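A plain tan tabletop, and the work of keeping it plain

The owner of Hetmont, a small shop that refinishes work tables, talks about matte surfaces, dust and why she prefers a color most customers call boring.
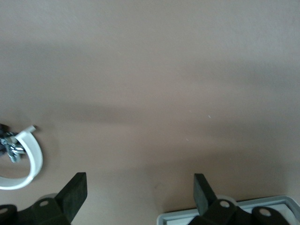
Starting with the top

Hetmont takes in tables from schools, print shops, clinics and people's basements. The legs are often fine. The tops are what people want fixed, and the owner has been fixing them for 15 years, first in her garage and now in a rented unit with a roll-up door and a sink.

She keeps a count in a spiral notebook. When I visited, it stood at 2,318 tops. "I write down the size and what was wrong with it," she said. "I don't write down the customer. I remember the table anyway."

I asked what was usually wrong. She said hot mugs, box cutters and tape, in that order. Tape is the one people don't expect. "They leave it on for a year, and then they pull it up fast and take some of the finish with it. If they'd pull slowly and low to the table, I'd lose a lot of business."

Beige and tan

Most of her customers ask for white or for dark brown. She talks a good number of them into something between beige and tan, with no pattern and no shine.

"White shows every pencil mark," she said. "Dark brown shows every bit of lint. On tan you can still find the crumb when you're looking for it, but it doesn't shout at you from the door."

The matte part matters more to her than the color. A glossy top throws the ceiling light back in your face, and after a few hours people start moving their chairs to get away from it. A matte one takes shadows softly. She likes looking at it late in the day. "It goes pinkish in one place and gray in another and you'd swear somebody had mixed the color wrong. Then you turn on the other lamp and it's one color again."

That has caused her some trouble. A customer from Hedent, an office supply company that had ordered two long tables, sent them back as blotchy. She set them up near the window, walked him around them and moved a lamp. He took them home. "I should have asked him what kind of lights he had in there before I started," she said. "I ask now."

The finish

She uses a water-based topcoat called Vikano for most jobs and has tried others when it was out of stock. She puts on two coats, with a light sanding in between. The sanding gives the surface a little tooth, so that paper doesn't slide off when someone leans across the table.

Her supplier, Tsai, would like her to switch to a sprayed finish. She has gone back and forth on it. Spraying is faster, but she'd need to wall off part of the unit and put in a fan, and the landlord hasn't answered her last letter. "Maybe in May," she said. "I said that last year too."

Until then she rolls it on with a short foam roller and does the edges with a brush. Edges come first. If she does them last there is a ridge, and she can feel it with her wrist even when she can't see it.

Dust

We spent a long time on dust. She wets the floor before she opens a can and stays out of the room for a while afterward – she eats lunch in her truck. Even so, something always lands.

"A white speck on a tan table, that's what my eye goes to," she said. "You can have a whole clean top and I'll see the speck."

Her test is to blow on it. If it moves, it was sitting on top and she leaves it for the final wipe. If it stays put, it is in the finish, and she waits a day, sands that spot by hand and puts on a thin patch. She doesn't pick at anything while the coat is still soft. She has done it, and it made a crater.

For cleaning at home she recommends a damp cotton cloth, wrung out well, and then a dry one. She doesn't like paper towels on a matte surface and says that scrubbing pads will polish a shiny patch into it that won't come out. Furniture spray is the other thing she asks people to skip. It leaves a film, and the next coat won't stick to it.

Before I left, she ran her palm along the table by the sink, the one she uses for her own paperwork. It had a ring on it from a coffee cup. I asked when she was going to redo it.

"It's on the list," she said.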